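Gripper fortnight at Fudlow: the gallery

Hello again! July has been all fingers in our workshop. We've been swapping grippers on the two-arm table, trying the Skemex pair against the older Uibo ones, and I promised a few people I'd put something up before I forgot which was which. Rūta Pētersons set the tasks and I did most of the swearing. It's a short gallery this time, so the notes run on a bit.

The flower job was Rūta's idea. We'd done blocks and cups to death, and she wanted something with a thin stem and a big floppy head, where squeezing harder doesn't help you. Each gripper pair got 30 goes, with the same controller settings throughout (Grarkex, stock firmware, nothing clever).

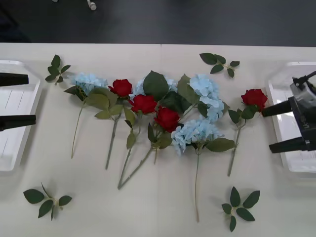

Finger shape mattered far more to me than grip force in the end. I'd spent ages fiddling with the force limit and then found that the angle you come in at decides nearly everything. Two-fingered grippers like a stem that lies across them, and artificial flowers don't lie how you'd like. The rose on the right, out on its own with the fingertip right next to its bloom, is the sort of start I love, as there's clear table all round the stem. The hydrangeas are a different matter – big pale blue heads, one of them half under a dark leaf, and it's the leaf you tend to end up pinching. I'd start with the roses every time.

Scores, for those who only came for scores: the Skemex pair dropped 3 out of 30, the Uibo pair dropped 4. That's close enough that I wouldn't buy on it! Where they did differ was feel. The Uibo is slower to close but you can stop it halfway and it stays put, and I missed that as soon as we changed over.

Next up is the long run, 1000 open-and-close cycles on each, with Rūta checking the finger pads at the end. I'll add those pictures to this page when they're done. If you've got a favourite pad material for thin stems, do drop me a line, I'm still on the ones that came in the box.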